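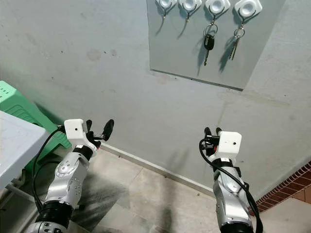
4.2 Where the keys go

Household studies have long treated the key hook as a solved problem. You put up a hook, you hang the key on it, and you stop being late. The 70 households in the Clancombe survey suggest otherwise. Nearly all of them owned a place for keys, and most of their keys were somewhere else, with the fruit bowl a strong favorite and coat pockets close behind.

We were interested in the hooks themselves, and in what people do when there are more hooks than keys. The corner we discuss in this section has four adhesive hooks in a row on a light gray panel. The third holds a car key with a black plastic head, the fourth a plain metal key on a silver ring, and the first two hold nothing. Manolakis calls this "right-hand crowding" in his notes on the Watum apartments. Spare hooks do get left at one end, and people who were asked about them tended to say they were saving them for guests. In 5 months of diary entries we found no guest who had hung up a key.

Adhesive hooks come with a second difficulty, namely the wall. Participants who had used them before spoke of paint the way other people speak of former landlords. Putting the hooks on a separate panel spares the paint from the adhesive, and it also lets a household argue about the height of the whole row once, where it might otherwise argue about each hook in turn. In the Nasution interviews the preferred height of the row was 140 cm, a figure reached mainly by the taller adults and resented by everyone else.

Surface finish came up less often than we had hoped. When asked to describe the wall beside their own front door, several participants went to look - one was gone for quite a while - and came back with the word "gray." We record finish separately as smooth or textured, and we code it from close views such as Figure 2.

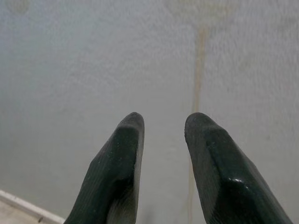

Figure 2. Pale gray surface with a fine, speckled texture, seen at close range.

Texture was coded by two readers working apart. They disagreed mostly over what counts as "fine," and Apostolos Manolakis settled the remaining cases, usually after lunch. The Trirbridge homes were coded in September under the same scheme and are taken up in Section 4.3, together with the matter of the fruit bowls.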